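Kitdale Repair Club
Minutes of the February meeting
Held Sunday, 2 p.m., back room at Alvarado Street

Present: Nayeli Espinoza (taking notes, so blame me), Kumiko Nomura in the chair, and the usual bench crowd. Apologies from the two people who had colds.

1. Last month's minutes
Read and agreed. Kumiko asked me to fix the spelling of Zidell, which I'd managed to get wrong twice on one page. Fixed!

2. Money
We have $65 in the tin after paying for solder and the new extension lead. Kumiko wants to keep $40 back for the spring open day and I said fine, as long as biscuits count as open day supplies. Agreed, with some laughing.

3. The cable boxes
This took up most of the afternoon. We've been given a lot of black power cables by Jeremix, who were clearing a storeroom, and I do mean a lot (around 3000, if their email is right, though only the first delivery has come). They're all going to look the same in a heap, so we need a way of storing them that survives a busy repair day.

What we have for now is two open cardboard boxes, one shallow and one deeper and pretty beat up. Kumiko's idea is that the shallow tray is for cables that have been checked and the deep one is for everything still waiting.

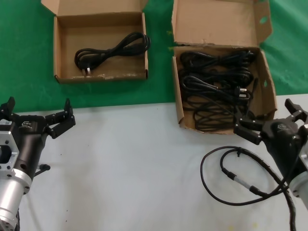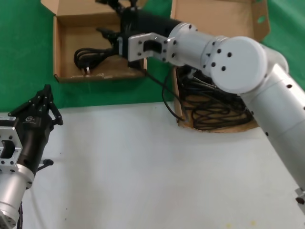
Nayeli Espinoza

I like the idea a lot, but I did say the deep box worries me. The front edge is ragged, the hinge on the lid is torn, and I wouldn't want to carry it down the stairs full. Kumiko thinks a strip of packing tape will do it. I think we should ask Zidell for plastic crates, and we went back and forth on that for longer than I'd like to admit. In the end we agreed to tape it now and ask about crates anyway.

Then there was bundling. Some of us wind cables around a hand and some of us do the figure eight, and people have feelings! The figure eight won, five votes to three. It should be pinched in the middle and tied there, with the plug left where you can get at it, so you can check the pins without undoing the whole thing. Anyone who brings back a loose cable gets to bundle it themselves.

We also talked about labels. Masking tape on the plug end, with the date checked and your initials. No labels on the cord itself, they go gummy in summer and then I'm the one picking it off.

Checking will be done in batches of 9, so that whoever is on the bench can finish one before tea. Anything with a nick in the jacket or a bent pin goes in the scrap bag, no arguing and no "it'll be fine."

4. The green cloth
Kumiko asked that we leave it on the back half of the table from now on. Please stop using it to wipe your hands.

5. Any other business
The kettle is slow again. I've offered to look at it if somebody else brings theirs in the meantime.

To do
Kumiko: tape the deep box, email Jeremix about the next delivery
Nayeli: ask Zidell about crates, buy masking tape
Everyone: bring spare twist ties

Next meeting same time, same room. We closed at ten past four.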